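Sustuvow Laundry Notes

A plain-text collection of washing and mending notes for sports clothes

Version 4

Hello, and thank you for opening the readme before the data, which I never do myself. Sustuvow is a collection of short written notes on how people wash, dry, fold and repair the clothes they exercise in. It started as a shared folder between a few members of my running club in Parry, and it has grown to almost 3,000 notes, most of them a sentence or two long and a few of them long enough to deserve their own chapter (you will find the one on goalkeeper gloves quickly enough).

What is in the folder

notes.csv has one row per note. The columns are note_id, garment, fabric, problem, what_they_did, would_do_again and town. Everything is lowercase except town.

fabrics.txt is a glossary. People call the same cloth by a great many names, so mesh, airtex, eyelet and "that holey stuff" all end up as mesh. I kept the original wording in what_they_did, where it does no harm and is often much nicer to read.

stains.txt is a smaller list of things that get onto clothes, sorted by how often they come up. Grass is at the top and has been since the first version. Sunscreen is gaining on it.

How the notes were gathered

Most came in on paper slips at the Pavis laundromat, where there is a box by the change machine that gets emptied on Tuesday evenings. The rest arrived by email. I typed all of them up myself, fixing spelling only where I was sure what was meant. If a slip was unreadable I left it out, and I'm sorry if it was yours! Please write again, in larger letters.

Nobody was asked for a name, and where one had been written anyway I took it off, unless the person asked to be credited.

Known gaps

There is very little on wool, which surprised me, and next to nothing on swimwear. The would_do_again column is blank more often than I'd like, as the question sat on the back of the slip until I moved it to the front. Washing temperatures are a mixture of "cold," "warm" and numbers in either scale, and I have left them just as they came. Please don't average them.

A word on waistbands

Elastic gets its own tag, waistband, because so many notes turn on it. The usual story is that the shorts are perfectly good and the elastic has given up, or the drawcord has vanished into its channel in the wash. The old advice of knotting the ends before washing appears again and again, in at least as many wordings as there are knots.
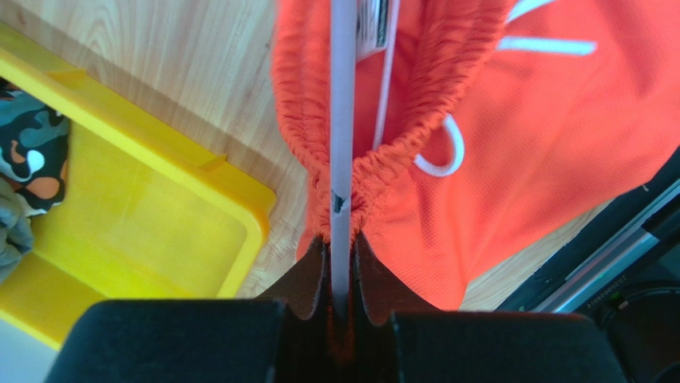
Soo-ah Koo wrote back after the last version to say that I had filed twisted elastic under "shrinkage," and that the two have nothing in common: a twisted band can be worked flat with your thumbs and a row of stitching down each side seam, while a shrunken one has to come out. She is right, and twisted now has its own value in the problem column. It meant retagging 70 rows.

Using and sharing

Use the notes for anything you like. If you print them, a mention of Sustuvow would be kind. The Zudum mending group already has a stapled copy on its table with corrections penciled in the margins, and I hope to fold those in by September.

Corrections can go in the box at Pavis or to the address in contact.txt. Please include the note_id if you have it.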